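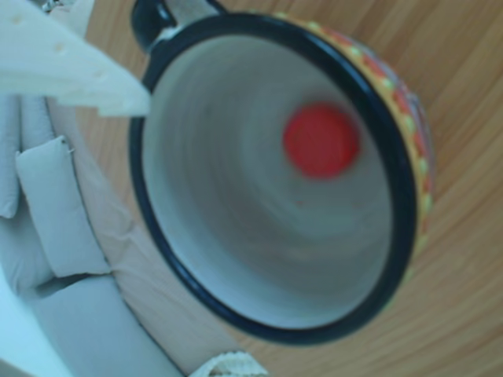
Teaching Pinto where a mug ends

March 22, 2026

I spent most of this week arguing with a segmentation model. The red ball is easy – it's the brightest thing on the table, so a plain color threshold finds it. The black rim is what drives me nuts! Shiny glaze throws highlights, the mask splits in two, and the planner decides there's a gap it can reach through.

Evie Hollis told me to fit an ellipse and ignore the mask, so I did. Over 258 logged views the old code lost the rim in 55. The new one loses it in 10. I'll push the branch once I've cleaned up my print statements.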